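Chapter 7
Shared Work: Automation on the Folding and Sorting Floor 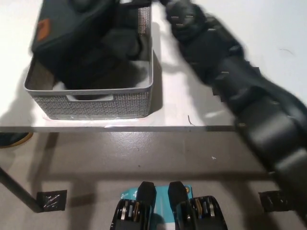
Figure 7.1 Robot arm at a basket holding dark fabric, work table, Suksawat site.

Chapter 6 treated automation as a problem of equipment: reach, grip force, cycle time and floor loading. This chapter treats it as a change in jobs. The two subjects are often taught apart, and the separation causes trouble in practice. A machine that meets its specification can still leave a shift short of people at the wrong hour, or leave trained people with nothing to do but wait.

The main case is the textile handling department at Suksawat, a contract laundry and repair firm. Before the change, an operator at each table took items from a basket, checked them for damage, and passed them to folding or to repair. The job description listed this as a single task. When Oranuch Panyasiri, the department's production engineer, broke it down for the automation study, she separated the physical part (reach, grasp, lift, release) from the part that depends on judgment (identify, inspect, decide). Only the physical part was assigned to the robot at first.

Soft goods make even the physical part hard. A rigid carton has the same shape each time it is picked up. Fabric does not. It folds over itself, hangs over the rim of a container, and hides its own edges. In Figure 7.1 the material lies in dark folds inside the basket and also over the rim, so the choice of grasp point matters. A person makes this choice without noticing it, and for that reason it rarely appears in a written procedure.

The plan at Suksawat moved 2 operators from the tables to a new position called cell attendant. The attendant clears failed grasps, changes baskets, and logs each stop with a cause code. Pay grade was left the same during the trial. Samran Noiphan, the shift lead, objected to this in writing. His argument was that the attendant's work involved fewer lifts but more decisions per hour, and that the grading system counted lifts. His memo is reprinted in Section 7.4 and should be read together with the task analysis.

Two further sites are used for comparison. Grulcombe kept its operators at the tables and gave the robot a separate line. Stovusska rotated its staff between manual and attended stations every 2 hours - a schedule that raised training costs but kept inspection skills in use. At both sites, a sample of 200 logged stops was coded by the method given in Section 7.3.

Terms used in this chapter

Task allocation: the division of the steps in a job between people and machines.
Residual task: a step left to a person after the steps around it have been automated.
Attended operation: running a machine with a worker assigned to respond to its stops.

7.1 Breaking a job into steps

A task analysis begins with observation on the floor. The analyst records each step in the order it is done, including steps that the written procedure leaves out.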